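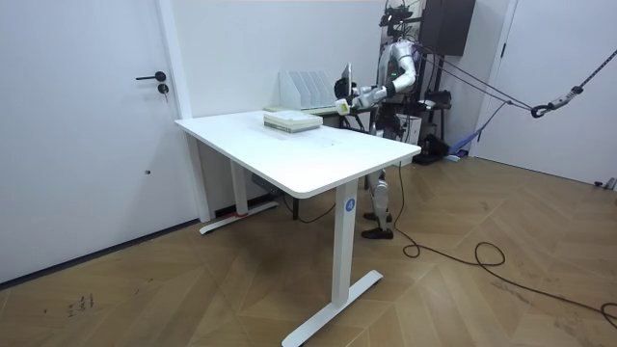 Desk A, Funham.

Stukon paperback records, version 2

Filed under: Data > Libraries and catalogues

Summary
Stukon is a table of catalogue records for second-hand paperbacks held in the Funham lending stock. It has 1099 rows, one per copy. Two copies of the same edition get two rows and share an edition key.

Files
records.csv: the main table, UTF-8, comma separated
editions.csv: edition keys and publisher names
changes.txt: corrections made after version 1

Fields
copy_id: internal number, never reused
isbn: 13 digits, no hyphens; blank if none is printed
blurb: back cover text, cut at 1000 characters
blurb_lang: two-letter code
condition: good, fair or poor

The isbn field is blank in 128 rows. Most of these are older printings, and the title page was used to build the edition key. Ten-digit numbers were converted and the check digit worked out again.
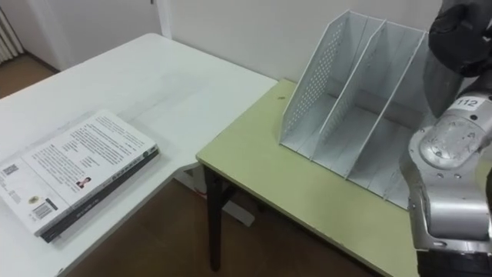

Henk Jansen asked whether the cut in the blurb field falls in the middle of a word, as it did in version 1. It no longer does. The text is now trimmed back to the last full word, so some rows are slightly shorter than the limit.

Sign up for the Trimberg data newsletter. You can unsubscribe at any time.
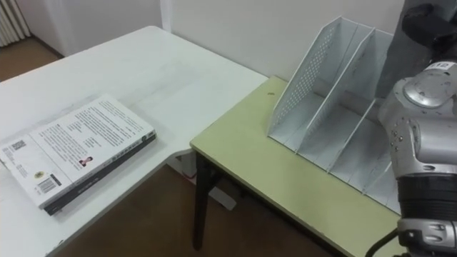

Blurbs were typed by hand and checked once against the book. Review quotes and author notes were left out, and so were prices. Where a back cover has both a QR code and a barcode, as on the white paperback lying on the table, only the number under the barcode goes into isbn. Web addresses held in QR codes are not recorded.

Known problems
Condition was judged by more than one person and should not be compared between shelves. Publisher names follow the spine, so imprints and parent firms are mixed. The Wan deposit was added in May and has no blurb_lang values yet.

Contact
Adalberto Brandão keeps the table. Send corrections with the copy_id and the field name.

Related
Wan deposit: shelf list
Trimberg periodicals index
Stukon version 1 (withdrawn)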